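산업·로봇 > 전시·방문기

푸바노(Puvano) 오픈데이 방문기: 시뮬레이션 평가 서비스, 돈 낼 만한가

2026-04-09

빌테트뷔까지 간 건 초대장 문구 때문이었다. "실물 로봇 없이 조작 정책을 검증해 드립니다." 이런 말을 들으면 일단 의심부터 든다. 지난 11월에 다른 업체 시연에서 비슷한 소리를 듣고 왔는데, 막상 현장 서랍 앞에서는 로봇이 손잡이도 제대로 못 찾았다.

푸바노가 파는 건 '프론스테드'라는 구독형 서비스다. 고객이 학습시킨 정책을 올리면 가상 환경에서 서랍 열기, 문 여닫기 같은 가정용 과제를 돌려 주고 성공률을 보고서로 보낸다. 기본 요금제는 과제 5종, 과제당 100회. 결과는 48시간 안에 나온다고 한다. 발표를 맡은 카므란 테라니 씨는 말이 빠르고 슬라이드가 많았다. 가격표는 끝까지 슬라이드에 없었고, 따로 물어보니 "규모에 따라 협의"라는 답이 돌아왔다.

발표 뒤에는 참가자들이 자리를 옮겨 서랍 과제 화면을 봤다. 렌더링은 생각보다 괜찮다. 빨간 나무 탁자의 광택이며 서랍 밑에 깔리는 그림자까지 꽤 공을 들였다. 다만 내가 궁금한 건 때깔이 아니라 접촉이다.
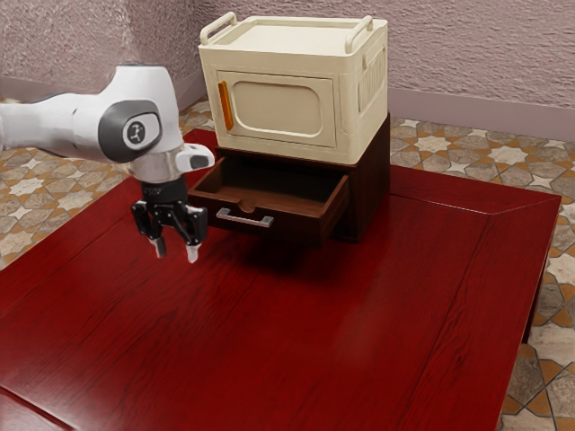 서랍 레일의 마찰은 어떻게 잡았느냐고 물었더니 기본값이 있고 고객이 조정할 수 있다고 했다. 그 기본값을 어디서 가져왔는지는 설명이 흐렸다. 우리 집 서랍만 해도 장마철이면 뻑뻑해서 두 손으로 당겨야 하는데, 그런 서랍이 보고서의 성공률에 들어가는지 모르겠다. 성공 판정도 마찬가지다. 서랍이 얼마나 나와야 성공인지, 위에 얹힌 물건이 밀리면 감점인지. 테라니 씨는 고객이 기준을 정한다고 했다. 맞는 말이긴 한데, 그러면 업체끼리 숫자를 비교할 방법이 없다.

말루레케라는 물류 회사가 시범 고객이라며 사례 발표를 했다. 20분 예정이었는데 절반은 회사 소개였다. 실기 성공률과 나란히 놓은 표를 기대했지만 나오지 않았다. 질의 시간에 누가 그걸 물었고, 내부 자료라 공개가 어렵다고 했다.

좋았던 점도 적어 둔다. 실패한 회차를 골라 다시 돌려 보는 기능은 쓸 만해 보였고 배경과 가구를 바꿔 가며 반복하는 설정도 간단했다. 학습 중간에 모델끼리 견주는 용도라면 값을 할 수도 있겠다. 납품 전 검증을 이걸로 대신하라면 나는 안 한다.

체험 계정을 신청하고 왔다. 같은 정책을 실기와 프론스테드에 각각 돌려 보고 결과가 나오면 따로 올리겠다. 참, 주차는 건물 뒤편인데 안내판이 없어서 두 바퀴 돌았다.

태그: 로봇팔, 시뮬레이션, 오픈데이, 서비스리뷰

댓글 5 · 공유 20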